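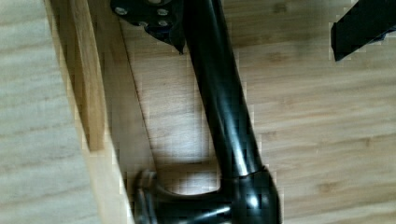

Corina Roman wrote on 22 March 2021:

> The Semeo team has its arm repeating well on the bench, but the wrist camera is another matter. We recorded 400 short clips last week and a lot of them show mostly floor. Is anyone else checking clips before they go into the training set, or do you just take everything? Also, do we still have the room for the April meeting?

Corina,

We check them. On the Vishwakarma team two people go through each batch the day it is recorded and mark every clip keep or drop. From our last batch of 819 we dropped 13. Most of those were cases where the arm had stopped but the recording was still going.

I would not drop a clip only for showing a lot of floor. If the part you care about is in view, keep it. Black metal parts are harder for us than the floor is - the shiny spots move when the wrist moves, and our edge finder picks them up as corners. Plidau has the same trouble. A lower exposure setting helped a little. I can send you the values we use.

Please put the team name and the run number in the folder name. Uvero sent in 12 folders all called "test" and I had to ask them which was which.

The room is booked for April, same time as before. Bring your own power strips, and if your team needs the big table, write to the list first.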